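Workplace and Automation Help – Community Board

How did your job change when the training grippers came in?

Posted by Ronaldo Manalastas, January 26, 2019

I work at Gamholm, in the packing section, and from February our team leader wants four of us to move to the new automation room. There we will do handling tasks with the hand-held grippers and the head camera, so the robots can learn from it. My colleagues have different opinions. One is happy to leave the conveyor, another one believes we are teaching our replacement. I would like to hear from people who already made this change. Is it tiring? Did your hours or your pay change? I have a small problem in the left wrist, so this is also a question for me.

Jerome Gatchalian

I moved to this work at the Kollport site last winter, after six years in the warehouse. The first two weeks were strange. You know how to pick up a box, but with a gripper you must learn it again, slowly. My target was 237 recordings in a week and I did not reach it until the third one. Now 300 is normal for me.

On an ordinary shift we are several people in one room, each with their own gripper, and most of us stand or walk between the desks and the shelving. 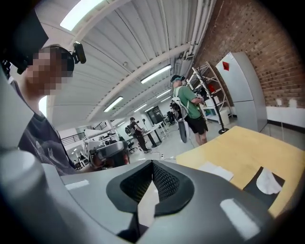 About the wrist

Tell them before you start, and ask to have it in writing. The gripper is not so heavy at nine in the morning, but it is by three o'clock. I change hands every half hour and my supervisor has no problem with it. Also try the backpack on and adjust the straps properly – mine was too low for a month and my shoulders were sore.

The pay stayed the same for me. The hours are better, no more nights. As for replacement, I cannot promise you anything. At our site two people from the night shift were not replaced when they left. I would ask for a clear answer on this before signing.

Stumumwood

Depends on the company. At Mercado they wanted 800 a week and half the group went back to the floor. Ask for the number first.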